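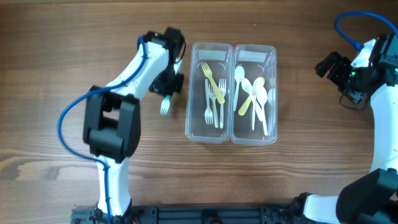
Prirnetine Picnic Shelter Rentals - Frequently Asked Questions

Do you supply cutlery?
We do, and it has opinions about where it lives. Every rental includes a Flotness box with plastic forks and spoons, enough for 50 guests. Forks go in one clear container and spoons in the one right beside it, white and yellow together, and we would like them back the same way. You'd think this would go without saying. In July we said it on a sign, then on a bigger sign.

What about knives?
Bring your own. We had knives once.

Can I just toss everything in one bin and let you sort it?
You can. The sorting fee is $50. Most people find they can tell a fork from a spoon after all.

Do the colors have to match?
No. A yellow fork works as well as a white one. If your event has a color scheme, the Stendik set comes all in one color and costs extra.

Is it disposable?
It's plastic, but it's the sturdy kind and we wash it. Please don't throw it out. We own 3000 pieces and would like to go on owning them.

Can it go in the dishwasher?
Top rack only. The Jin trays can go anywhere you like - they've survived worse.

When is everything due back?
By noon, 2 days after your event. Drop it at window 129, lids on.

Last updated: Thursday, October 5, 2023
14 shares | 3 comments
Contact us | © Prirnetine Picnic Shelter Rentals | Back to top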